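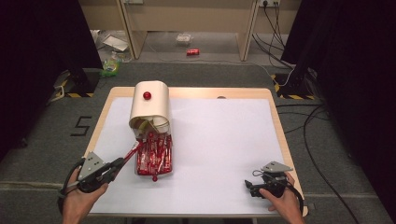
Galindo team learns picking from a pile, one stick at a time
Feb 9, 2020

Pulling a single thin stick out of a messy heap is harder than it looks, and the Galindo group has a lovely new result on it! So-ying Tam and Harish Mathur recorded 800 demonstrations with a pair of hand-held grippers, red-and-white sticks piled on white paper, then trained their Skindent method on them. In 200 test picks, the robot came away with exactly one stick 87 percent of the time. "I was cheering by the second tray," says Tam. Next up is a run with both arms working together, planned for July.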